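Bistberg hall, walkthrough before we reopen the Saturday-style craft tables
11 July 2021

Okay, I finally did the whole round with the checklist Suqin Liang typed up for us, and I said I'd post it with my comments so people quit asking me in the parking lot. It took most of the morning and two iced coffees. Anything marked FIX has a name next to it. If it's your name, sorry!

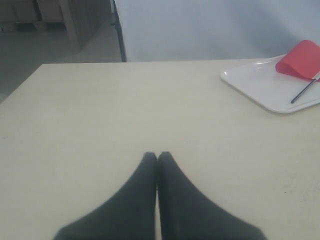
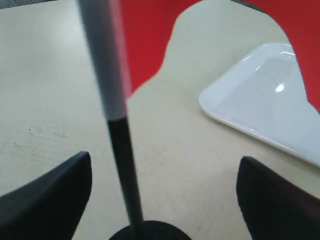
1. Tables and work surfaces. PASS, with comments.
I'm starting with tables because that's where people get hurt in a craft room, and it's never the dramatic stuff, it's a pinched finger or a splinter in the heel of your hand. I ran my palm along every edge and under every lip (gross, by the way, please stop leaving gum). The tops I want more of are the pale cream kind, like the big one in the first picture. On a light top you can spot a dropped pin or a blade tip right away, and on the old dark brown ones I was basically finding pins with my elbows. Two of the brown ones still have raised grain at the corners. Kaiwen Zheng has sandpaper and says he'll get to it this week.

2. Folding legs and latches. FIX (Kaiwen).
The latch on the table by the kitchen door clicks but doesn't hold. I leaned on it and it started to go. I've taped a note on it and turned it against the wall. Please don't turn it back around because you need a spot for your snacks.

3. Exits. PASS.
Front door opens fully, side door opens fully, both push bars work from the inside. The side door used to stick when it was humid and it was plenty humid when I tried it, so I'm calling that one done. The mat outside it curls up at one corner though. I flipped it over, and now it curls down, which is better, I guess?

4. Exit signs and emergency light. FIX (me).
Sign over the front is lit. The emergency light in the hallway came on when I pressed the test button and then faded out way before I'd want it to. It needs a battery. I wrote the part number on my hand and then washed my hands, so I have to go back up the ladder.

5. Fire extinguishers. PASS on one, FIX on the other (Nazanin Kordestani).
Kitchen one is fine, needle in the green, pin in place, tag good until October. The one in room 204 has its needle in the green too but somebody has hung an apron over it. Nazanin, could you put up a second hook? People are going to hang aprons on something red that sticks out of a wall, I do it myself.

6. Cords and outlets. FIX (Shaohua Xiong).
So the glue guns. We had 4 of them on one power strip, and the strip was plugged into another strip, and that one ran under the rug. No no no. I pulled the rug back and the cord looked okay, but I'm throwing out the second strip anyway. Shaohua is moving the glue station over to the wall outlets. Space heater stays in the closet until somebody can show me where the tip-over switch is.

7. Sharp tools. PASS.
Rotary cutters all lock closed. Scissors are in the block. The Darkero paper trimmer has its guard back on, thank you Qiuyue Jiang, who found the missing screw in the button jar. Old blades go in the coffee can with the slot cut in the lid, never loose in the trash bag.

8. Paints, glues, cleaners. PASS, barely.
Everything has a label except one jar of something clear. I sniffed it (don't do that) and still couldn't tell you, so it's going to the hazardous drop-off. The Wirketti solvent has moved up to the top shelf and the cabinet locks. Key is with Nazanin, spare is with me.

9. First aid box. FIX (Suqin).
Plenty of gauze, no small bandages at all, and the burn gel expired ages ago. Small bandages are the only thing anybody uses! Could we buy the big box this time? The tweezers have walked off too.

10. Floor. PASS.
Swept, no loose tiles. There's a shiny patch near the sink that gets slick, and I'd like one of those rubber mats with holes in it.

That's the whole list. Mrs. Dong at the front office needs the signed copy by the end of the month, and I'm not signing until 2, 4 and 6 are done, so text me when yours is finished and I'll come look.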